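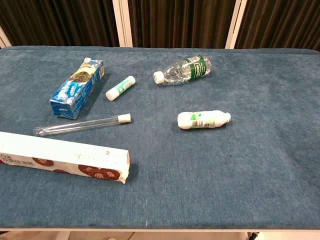
Progress report to the funder, May
Ondus sorting cell, Prelstead site

Summary

Work stopped for 9 days this month after a fault in the gripper control. The cause has been found and a fix is in place on one of the two arms. The second arm stays locked off until the checks listed under Next steps are done. The end date of the project has not moved, but the June milestone will be met late.

What happened

During a mixed-object run the left arm closed on a glass test tube and kept closing. The force limit should have stopped it at first contact. The tube broke in the fingers. The operator pressed the stop button and both arms halted as they should. There were no injuries. Glass went into the carpet on the tabletop, and the covering was stripped off and replaced before anyone worked at the table again.

Cause

The force limit is set by object class. The log shows that the tube had been classed as a glue stick, which has a much higher limit. The two are close in length when they lie at an angle, and clear glass gives the depth sensor very little to go on. Saengthong, who supply the gripper controller, also confirmed that their last update dropped the fallback limit that used to apply whatever the class. We had installed that update without repeating the breakage test. That was our mistake.

Results to date

We have logged 806 picks, of which 397 were made before the fault. Cardboard boxes and capped plastic bottles are handled well. Torn boxes with loose flaps still cause missed grasps, and clear items are the weakest group. We have gone back to the older controller software, and the fallback limit now works on the right arm. In 5 trials with a plastic dummy tube it stopped at first contact each time.

Next steps

Repeat the dummy tube trials on the left arm.
Fit a guard screen along the operator's side of the table.
Keep real glass out of live runs until both arms have passed.
Add a breakage test to the checklist for every software update.

Spending

The guard screen and new table covering come out of the contingency line. We are not asking for more money at this stage.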